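灶台边那一片小方砖

这个相册拖了很久才整理出来。二月里家里厨房翻修收尾,Katalin Szűcs 来喝茶,站在台面前面看了好一会儿,说你应该把这些砖拍下来放到网上去,省得每次有人问你都要从头讲一遍。我当时嘴上答应,后来一直没动手,直到上个礼拜 Ilona Magyar 又写信来问台面的颜色到底是绿还是黄,我才下决心坐下来写。所以这一页首先是写给她的,其次是写给所有正在犹豫要不要在厨房台面上贴小方砖的朋友。照片只有三张,话倒是很多,请各位泡杯茶慢慢看。

先说颜色。我们最早看中的是白砖,白得很干净的那种,样品拿回家放在窗台上,早上看很好,到了傍晚就显得冷冰冰的。Enikő Kovács 帮我们做的设计,她没有多说什么,只是下一次来的时候从包里摸出一片淡淡的黄绿色小砖,放在白砖旁边就去量水管了。等她量完回来,我和先生已经在讨论这片绿的要买多少了。这种颜色很难形容,我妈妈说像刚泡开第二道的绿茶,Ilona 来信里说像开心果冰淇淋,我自己觉得更像初春柳树还没完全绿起来的时候。晴天它偏黄一点,阴天它偏绿一点,晚上开了灯又是另外一个样子,所以 Ilona,你问的问题我只能回答:都是。

砖是在 Zulen 订的,一共 1,178 片,连备用的算在里面。我知道有人会笑,一个家用厨房的台面用得了这么多吗?小方砖就是这样,一片看着没多大,铺开来数目就上去了,何况水池两边和转角的地方要切,切坏的也不少。我们剩下的装了一个鞋盒,放在储藏室最上面一层,将来哪一片磕了碰了可以换。要是您也打算贴,备用的千万不要省,过两年再去买,同一个型号的颜色也未必对得上。

填缝用的是白色。这件事家里争论得最厉害。先生主张用灰的,理由当然很充分,灰的不显脏。我坚持要白的,理由就没有那么充分了,只是觉得白线一勾,那个绿才像绿。Etelka Sipos 那天刚好在,她自己家厨房的砖缝已经用了好些年,也是白的,她说只要肯勤快一点擦就没事。先生说问题就在于谁去擦。最后是我赢了,当然擦的人也是我。填缝剂是 Drallon 的,用起来很细,师傅一边抹一边用湿海绵收,收了两遍,第二遍收完我站在门口看,心里真的很高兴!

墙的部分我们就没有再贴砖了。本来 Enikő 的图上墙面也有半人高的砖,连花色都挑好了,后来我们看着已经铺好的台面,觉得再往上贴就太满了,不如让墙素着,刷一层接近白的颜色,让眼睛有个休息的地方。刷墙的漆挑的是最朴素的一种,光线从旁边过来的时候,会有一点点灰,一点点粉,很安静。Aitana Llorente 是搞摄影的,她看了以后说这面墙以后可以借给她拍静物,我说可以,但是要自带水果。

贴的过程我不细讲了,反正就是找平、放线、一片一片来。师傅的习惯是先干铺一遍,铺满了再退后看,看哪里不顺眼就挪,挪顺了才上胶。我一开始觉得太慢,后来才明白这一步省不得。小方砖的缝特别多,只要有一行歪了,后面的就跟着歪,眼睛马上看得出来。光是水池旁边那一段就干铺了三遍。付完工钱以后我另外送了师傅一罐自己做的杏子酱,他说比工钱还实在,这句话让我高兴了一个星期。

台面和墙相接的地方是我最喜欢的一处。贴之前我担心会显得生硬,一边是格子,一边什么花样也没有,怕它们各过各的。等到真的做完了,反而觉得刚刚好,小格子一路排到墙根,然后就停了。

好了,看照片吧。
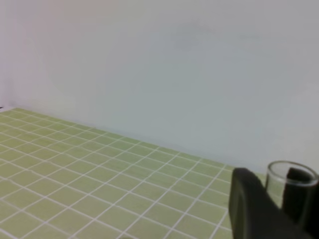

黄绿色的小方砖配白色砖缝,后面就是那面素墙。

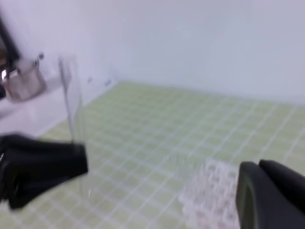 换一个角度看台面和墙,Ilona 说的开心果色大概就是这样。
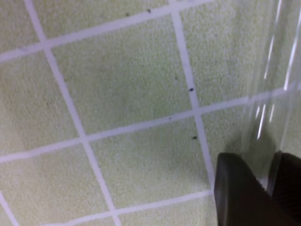
砖面近看带一点细细的斑点,有点像砂纸,白缝的边也并不是笔直的,我倒喜欢它这样。

再说说用下来的感觉,因为写信来的朋友最关心的总是这个。擦洗比我想的容易,平常一块湿布,一个礼拜用旧牙刷把砖缝走一遍,小苏打调一点水就够了。咖喱和甜菜根要当心,溅上去了不要等吃完饭再收拾,当时就擦掉。我有一次偷懒,留了一小块红印子在缝里,刷了三天才淡下去,先生那三天里每次路过都要看一眼,什么也不说。

揉面是不行的,缝里会进面粉,所以我另外买了一块大木板,平时竖着靠在冰箱旁边,要做饺子或者烤面包的时候再搬出来。杯子放在上面偶尔会有点不稳,高脚的尤其要小心,矮胖的茶杯就一点问题也没有。刚开始那一阵我总要把杯子转来转去找一个平的地方,现在手自己就知道往哪里放了。

也有人问热锅能不能直接放。砖本身大概是不怕的,可是我舍不得,还是每次都垫一块隔热垫。垫子是 Etelka 用旧毛线钩的,厚厚的一块,洗过很多次,边上已经有点卷了,正好跟厨房的颜色很配。她答应再给我钩两块,颜色让我自己挑,我到现在还没有挑好。

五月份 Katalin 家也要动工,她已经决定了要用小方砖,只是颜色还在蓝和米色之间摇摆,每隔几天就发一张样品过来让我投票。我每次都投蓝的,她每次都说再想想。等她家做好了,我会请她也拍几张,到时候一起放到这里来。填缝剂的色号和订砖时的型号我都记在一个本子上,谁需要就给我留言,我抄给您。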